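Two Hands, One Table

The Marnness workshop rents benches by the month, and the one at the back has been taken since July by a build called Miranda. The idea is to teach a pair of robot arms to set out and clear dishes. The arms come last. First come the grippers, which a person holds and works by hand.

Each gripper is black, with two fingers and a cable out the back. The pair took 552 hours to design, print and wire, most of it spent on the finger drive. Early versions slipped on anything with a glossy rim.
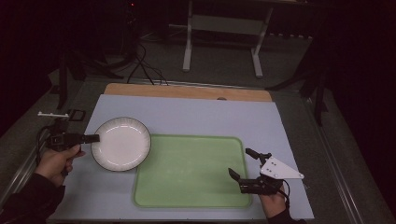
What the table is for

A plate and a tray make a good first job. The plate is round and shallow, so the fingers have to come in low from the side. The tray has a raised lip and is easier to catch.

The target is 2000 recorded moves before any arm is bolted on. Sessions run 2 hours, then the cables get checked and the finger screws tightened. The next part on the list is a softer fingertip, already drawn up and waiting for printer time.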